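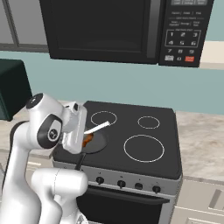

Heat Loss from Uncovered and Covered Pans During Simmering

Raghda Tannous
Domestic Energy module, Gokdale

1. Aim

The aim of the project was to measure how much electrical energy is needed to hold water at a simmer on a domestic hob, with and without a lid, and to compare the result with a simple calculation of evaporative loss.

2. Background

Once water has reached simmering temperature, the energy supplied by the hob no longer raises its temperature. It replaces heat lost through the pan wall, through the water surface and into the room from the exposed part of the heating zone. For an open pan the largest share is expected to be evaporation. The latent heat of water near boiling point is 2257 kJ per kg, so even a small loss of mass represents a noticeable amount of energy.

3. Method

Each run used 1000 g of tap water in the same stainless steel pan. The hob was connected through an Anow plug-in energy meter, and the pan was weighed before and after on a Mansour kitchen scale with a resolution of 2 g. The water was brought to a simmer, the meter was reset, and the control was adjusted to keep the probe reading steady. Runs were carried out in the Dramden teaching kitchen in May with the windows shut and the extractor off.

There were seven runs with the lid and seven without. The order was mixed so that any slow change in room temperature would not favour one condition.
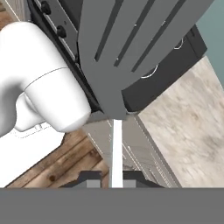 The pan was allowed to return to room temperature between runs. The first run of each session was started only after the hob had completed one full warm-up, as an early trial showed that a cold hob drew extra energy which had nothing to do with the water.

4. Results

The open pan lost 300 g of water in the longest run. Multiplying by the latent heat gives 677 kJ, or 0.19 kWh, for evaporation alone. In every open run the meter reading was higher than the calculated figure. The covered pan lost less mass and used less energy in all runs, but the readings were more scattered. Most of the scatter came from the thermostat, which switches the zone fully on and off.

5. Sources of error

The meter displays two decimal places of a kWh, so short covered runs carry a large rounding error. Water condensed on the lid was shaken back into the pan before weighing, but some remained under the rim. Simmering was judged from a single probe held near the centre of the pan.

6. Further work

The covered runs should be repeated over a longer period, using a meter with finer resolution. A second pan with a wider base would show whether the loss scales with the area of the water surface.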